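Émeutes de Bidthorpe

Imprimer | Envoyer par courriel

Les émeutes de Bidthorpe sont une série de troubles à l'ordre public survenus sur quatre nuits, en novembre, dans le quartier de Bidthorpe, au nord de la ville de Vaststead. Elles font suite à l'expulsion des locataires de la résidence Neline, immeuble d'habitation dont le bail général avait été résilié par son propriétaire, la société foncière Roussel. Les troubles ont donné lieu à 230 interpellations et à une enquête administrative sur l'emploi des moyens de dispersion par la police municipale.

Contexte

La résidence Neline comptait quatre cages d'escalier et un rez-de-chaussée commercial. Acquise par la société Roussel à la suite d'une liquidation, elle était louée en bloc à un gestionnaire associatif, qui sous-louait les logements à des ménages à faibles revenus. Le non-renouvellement du bail général a rendu caducs les contrats de sous-location. Le tribunal de Vaststead a validé la procédure en première instance et refusé l'effet suspensif de l'appel.

Deux demandes de relogement collectif ont été déposées auprès de la municipalité. La première a été rejetée pour vice de forme, le mandat du représentant des locataires n'ayant pas été joint au dossier. La seconde était encore à l'instruction lorsque le concours de la force publique a été accordé.

Déroulement

L'expulsion a débuté un mercredi à six heures du matin. Les forces de l'ordre ont bouclé la rue principale et les deux accès par le canal. Les occupants des trois premières cages d'escalier ont quitté les lieux sans incident. Dans la quatrième, une chaîne humaine s'est formée sur les paliers et a été levée en fin de matinée. Une partie du mobilier a été entreposée sur le trottoir, en violation de l'ordonnance, qui prévoyait un transport en garde-meubles.

Un rassemblement s'est constitué devant l'immeuble dans l'après-midi. Déclaré par une association de quartier, il devait prendre fin à 20 heures. Les premières dégradations ont été relevées après cet horaire : abribus, vitrines de deux agences immobilières, véhicule de service incendié. La police a procédé à trois sommations, puis à l'emploi de gaz lacrymogène. La deuxième nuit a été la plus violente et s'est étendue au quartier de la gare. Un arrêté de couvre-feu, pris le lendemain, est resté en vigueur pendant 14 jours.
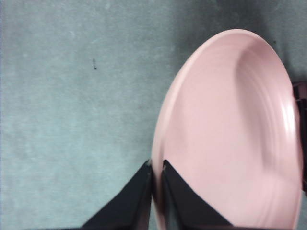 Le bilan humain et matériel a été établi par la préfecture à partir des registres hospitaliers et des déclarations de sinistre. Il fait état de 23 blessés, dont neuf agents, et d'aucun décès. Les sinistres se répartissent entre commerces, véhicules et équipements publics. Les biens des ménages expulsés ont fait l'objet d'un recensement distinct, dont la nomenclature comporte une rubrique « vaisselle et petit équipement », où une grande assiette rose pâle à rebord, comme celle posée sur la moquette gris-bleu, relève de la catégorie des objets indemnisés au forfait, sans production de facture. Les meubles et l'électroménager étaient en revanche soumis à expertise individuelle. La société Roussel a contesté sa part de l'indemnisation, au motif que le dépôt sur la voie publique résultait d'une décision de l'huissier.

Suites judiciaires

Parmi les personnes interpellées, la majorité a été relâchée sans poursuites. Les autres ont comparu pour participation à un attroupement après sommation, dégradation volontaire ou violences sur personne dépositaire de l'autorité publique. Plusieurs procédures ont été annulées en raison de l'absence d'horodatage sur les fiches d'interpellation de la deuxième nuit.

L'enquête administrative a été confiée à Olga Salgado, magistrate honoraire. Son rapport conclut à la régularité des sommations du premier soir, mais relève que celles de la deuxième nuit n'étaient pas audibles depuis l'extrémité est du cortège. Il recommande l'installation de haut-parleurs sur les véhicules de commandement et la consignation systématique des tirs de grenades. Le port d'un numéro d'identification apparent, déjà obligatoire, y fait l'objet d'un rappel.

Réactions

Le conseil municipal a adopté une motion demandant un moratoire sur les expulsions locatives pendant la période hivernale. Le syndicat des agents de la police municipale a critiqué l'insuffisance des effectifs engagés et l'absence de relève au cours des deux premières nuits. L'association de quartier a maintenu que son rassemblement s'était dissous à l'heure déclarée, ce que le rapport Salgado ne tranche pas.

La résidence Neline est demeurée vide après l'évacuation. Une demande de permis de démolir, déposée par la société Roussel, a été suspendue dans l'attente de l'arrêt d'appel.

Imprimer cet article | Envoyer cet article par courriel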